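MARCHAND COUNCIL ADOPTS REVISED RULES FOR RELIGIOUS USE OF PUBLIC BUILDINGS

Ordinance takes effect in April; existing permits remain valid until renewal

MARCHAND - The Marchand Municipal Council has adopted a revised ordinance on the use of town buildings by religious congregations. The ordinance replaces separate rules for the Ister Street Hall and the Skulline Center with a single permit process open to all denominations on equal terms.

Under the previous rules, congregations recognized by the regional religious board could reserve rooms ahead of other applicants. That priority has been removed. Applications will be handled in the order received, and the permit office will no longer ask for a letter of recognition.

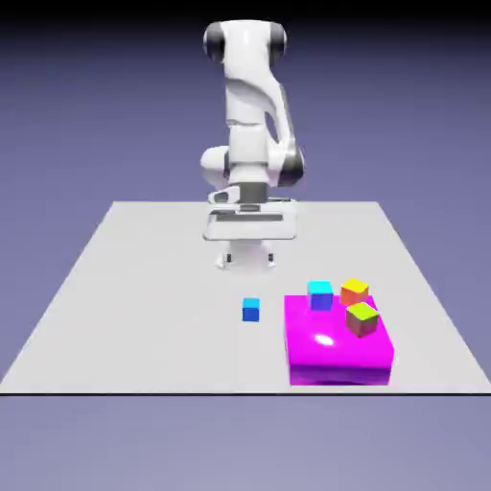
The fee is set at 600 per quarter for the Ister Street Hall and 700 per quarter for the Skulline Center. Both fees cover heating, lighting and use of the kitchen. A congregation may hold permits for no more than two rooms at one time. Permits run for three years and may be renewed once without a new hearing.

The council rejected an amendment that would have kept one room at the Skulline Center for recognized congregations only. Members in favor of the amendment argued that the town has a duty to support established religious services. The majority held that public space must be assigned without regard to doctrine - a position also taken by the town's legal office in its written opinion. 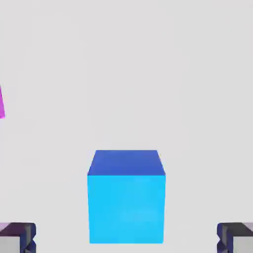
Simulation view: blue cube on a light gray background.

Holders of current permits do not need to take action before their renewal date. Disputes over scheduling will be heard by the permit office, with a right of appeal to the council. The ordinance does not apply to schools or to cemetery grounds, which are covered by separate legislation.

The Zumener Interfaith Forum, which submitted comments during the review period, will hold an information session for applicants at the Ister Street Hall at 7 p.m. on the day the ordinance takes effect. Application forms are available from the permit office at the town hall.

Issued by the Press Office, Municipality of Marchand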